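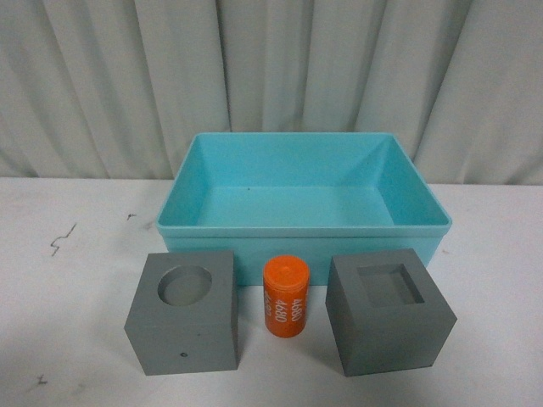

What time should I get to the Kaltau Winter Concert?
Doors open 30 minutes before the music. Leave coats at the side table first. Small items go in a light blue plastic bin like the one on the white table, and you collect them on your way out.

How much are tickets?
£22 each, or £48 for a family.

Who is playing?
Skidus open, then the Pietrzak Quartet — two sets, one interval.

Can I get a refund?
Yes, until the end of November.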